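Griswood Library to stay open late from November

Griswood Library will open until 8 pm every Thursday from November, following a trial over the winter that brought more people through the doors than on any other weekday evening.

The Blackwood and District Library Service confirmed the change this week. Griswood has closed at 5.30 pm on weekdays for as long as most borrowers can remember. During the trial, 1,101 visits were recorded after the old closing time, and 40 new memberships were taken out at the desk in the same hours.

Branch manager Pentti Koskela said the figures were better than staff had planned for.

"We thought we would get students, and we did," Mr Koskela said. "What we didn't expect was the number of people in work clothes who came straight from the bus. Plenty of them told us they had held a card for years and never been able to use it."

The late night will be staffed by existing employees on a changed roster. No other hours at Griswood are affected, and the Saturday morning session will continue as it is. The Blackwood branch keeps its current timetable.

All ordinary services will be available until 7.45 pm, including loans, returns, printing and the public computers. The local history room will stay open to 7 pm, and anyone wanting to see the parish maps or the bound newspapers should ring ahead so they can be brought up from the basement. The study room seats 17 and can be booked at the desk or by phone for up to 2 hours at a time.

A reading group run by library assistant Ema will move from Tuesday lunchtime to the late session at the request of its members. The group reads one novel a month and is open to anyone over 16. Copies are set aside at the desk and there is no charge.

The children's corner will also be open, although story time stays in the morning. Families who used the trial evenings asked for more puzzles and building toys, and the branch has put part of its activity budget towards them. Donations of complete jigsaws in good condition are welcome. Please write the number of pieces on the lid. The branch can't accept soft toys or anything that needs batteries.

The service is also changing the way reserved items are handled at Griswood. Borrowers will get a text message when a reservation is ready, and items will be held for 10 days, up from seven. The Idis online catalogue has been updated to show the new hours, and reservations made through it can be collected on the late night like any others.

Parking behind the library is free after 6 pm. The side gate will be kept unlocked until closing, and the path lighting was replaced in August after complaints during the trial that the steps were hard to see. The ramp at the front entrance is not affected.

"The steps were a fair complaint," Mr Koskela said. "I've tripped on them myself. They're well lit now, and there's a new handrail on the car park side."

The late opening will be reviewed after 12 months. Borrowers who would like to comment on the hours, or suggest events for the evening session, can fill in a card at the desk or speak to any member of staff. Comments on the trial have been collected and a summary is available to read at both branches – ask at the desk for the blue folder.

Membership is free to anyone who lives, works or studies in the district. New members should bring one document showing their name and current address.

Media enquiries should be made to the branch manager at Griswood Library during opening hours. Interviews and visits outside those hours can be arranged with a day's notice.

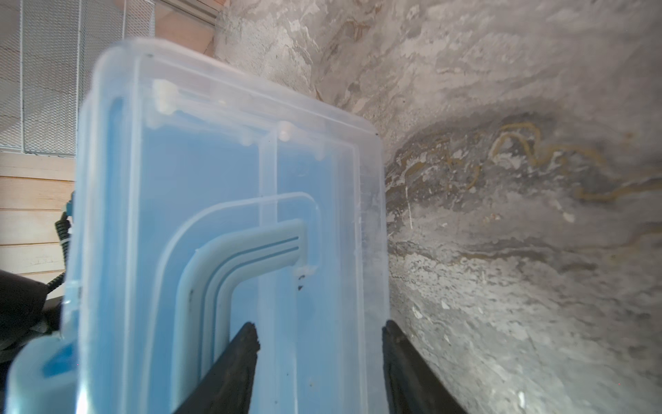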